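Paid participants wanted: teach our robot to tidy a desk

Hunberg is looking for 18 people with steady hands and a high tolerance for doing the same thing again. And again. We are building a learning system called Butunow, which is meant to pick things up from ordinary desks and put them back where they belong. At present it has the judgement of a toddler in oven gloves, so we need people to show it how the job is done.

What you'll be doing

You will guide a pair of grippers through short tasks: lift this, move that, let go before you crush it. Each attempt is recorded and becomes an example for Butunow to learn from. We'd like 200 usable examples from each participant, spread over 6 sessions. Fumbled attempts are kept too, in a separate pile, and we promise not to play them at the Christmas party.

Sessions take place at our Menon Street rooms and begin at 11 in the morning, a time chosen by people who don't like mornings. Tea is provided. The biscuits depend on who got there before you.

Who we're after

You should be over 18 and able to sit at a table for a couple of hours with breaks. No technical background is needed. Left-handers are very welcome, as we have far too few so far. If you already work with robots for a living, please sit this one out - you have habits, and Butunow will pick them up.
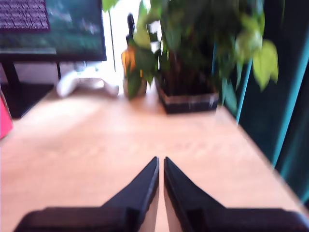

The first session is mostly practice. Everyone is clumsy with the grippers to begin with, including the people who built them, and we don't start counting your examples until you say you're ready. After that you work at your own pace. We would much sooner have a slow, careful lift than a fast one that ends on the floor.

Pay and practical bits

You'll be paid for each session you attend, whether or not the robot behaves. Travel within town is refunded if you keep your tickets. We record the table and your hands, never your face.

To apply, write a few lines to the Tumeretti project desk at Hunberg, saying which hand you favour and when you're free. Applications close at the end of December.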